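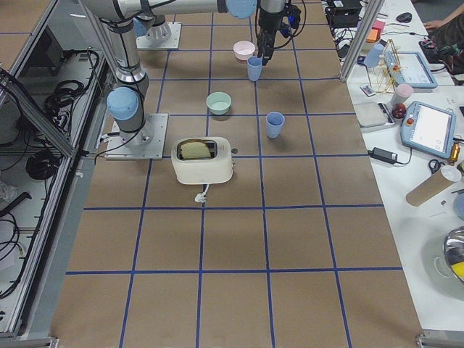
Ultari Tabletop Kit

Search this encyclopedia Go

The Ultari Tabletop Kit is a packaged workcell for teaching and testing robot handling of small household objects. It is sold by Drurnow, a supplier of laboratory automation, and is offered to universities, technical schools and company training departments. The kit combines two robot arms, a gripper camera, a marked work surface, a set of kitchen objects and a course of written exercises. It was first listed for sale in April and is currently offered in its second edition, which replaced the first on December 31, 2019.

Background

The kit grew out of a short course designed by Ildikó Magyar, an instructor in applied automation. Magyar had found that students spent most of their laboratory hours preparing the table and very few of them running the arms. Her course notes called for a single fixed layout, a short list of ordinary objects and a printed sheet for every task. Drurnow acquired the notes and engaged the design office Csizmadia to turn them into a product. The object list and the order of the exercises were kept from the original course, while the mounting plates, wiring plan and safety instructions were written anew.

Work surface

The table is covered with a sheet of brown kraft paper or with a bare gray top, according to the edition ordered and the preference of the buyer. In both cases the surface is divided into squares with blue tape. The squares serve as addresses. An exercise sheet names the square in which each object is to be set down before a run and the square in which it is to be found afterward.

Paper is the cheaper covering and is meant to be replaced when it tears or wrinkles. The manual directs the operator to lay the tape from the arm base outward and to press the crossings flat by hand. Tape that has begun to fray at a crossing is to be replaced along its full length.
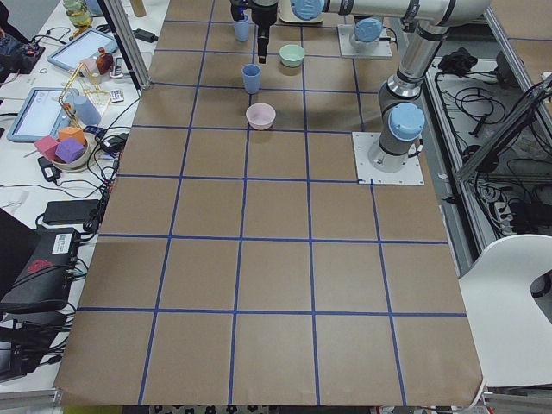 Each arm stands on a square plate bolted down at the border of the grid. The manual requires that the bolts be checked before the first run of the day and again after any collision. A handheld teach pendant with a touchscreen and a red emergency stop button is supplied for each arm. The pendant must remain within reach of the operator whenever the arm is powered. Control units, power adapters and spare cable are kept off the grid, on a side table or shelf provided by the buyer.

Objects

The standard object set consists of plastic bowls and cups in pale colors, together with a toy toaster and a slice of toy bread. The pieces are light and have no sharp edges. The set was chosen to present several kinds of grip: the bowls are taken by the rim, the cups by the side wall, and the bread by its two flat faces. The toaster is normally left in place and acts as a fixed target.
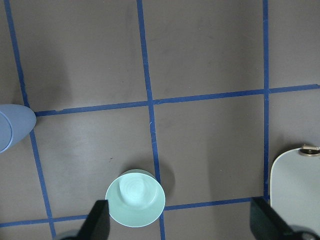
Views from the gripper camera are used mainly in the second part of the course, in which the student must judge the distance between a finger and a rim without looking at the table directly. Drurnow recommends even, diffuse room lighting for these exercises and advises against desk lamps, which produce strong shadows inside the bowls.

Exercises

The course contains 59 exercises in 13 groups. The early groups cover moving the arm by pendant, opening and closing the gripper, and lifting a single cup. Later groups require the student to move an object from one named square to another, to place one piece inside another, and to take the bread from the toaster. The final groups use both arms and are marked as optional.

Results are entered in the Hona record book, a bound form supplied with the kit. An instructor may also keep the records as a spreadsheet, for which a template is provided. 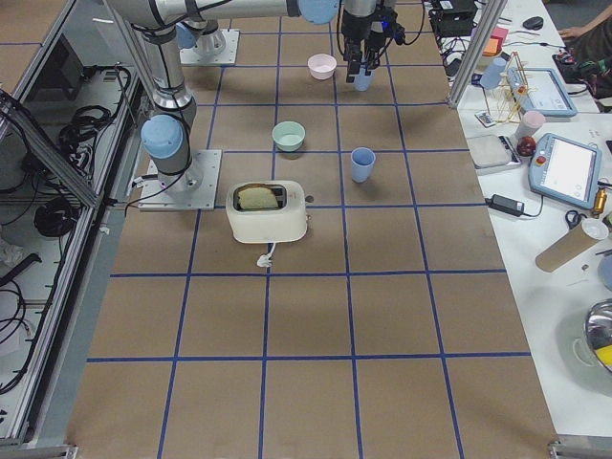
A run is recorded as complete only when the object stands upright in its assigned square and the gripper has been withdrawn clear of it. Objects that fall, slide onto a tape line or have to be corrected by hand are entered as faults. The second edition added a separate column for runs stopped by the operator, which had previously been entered as faults as well.

Purchase and support

The kit is sold complete or without arms, for laboratories that already own suitable equipment. Replacement object sets are listed under part number 551. Delivery includes 2 days of installation and instruction at the buyer's site. Repairs to the arms are handled by Drurnow, and the manual forbids opening the joint covers during the warranty period.

Reception

Instructors who have reviewed the kit have generally praised the clarity of the exercise sheets and the low cost of replacing the paper and tape. Criticism has centered on the narrow choice of objects and on the manual's brief treatment of two-arm work. Several reviewers also asked for a larger grid map, as the one printed in the manual is difficult to read at arm's length.

Filed under: Educational robotics | Laboratory equipment | Robot workcells

Contact the editors | Terms of use | Back to top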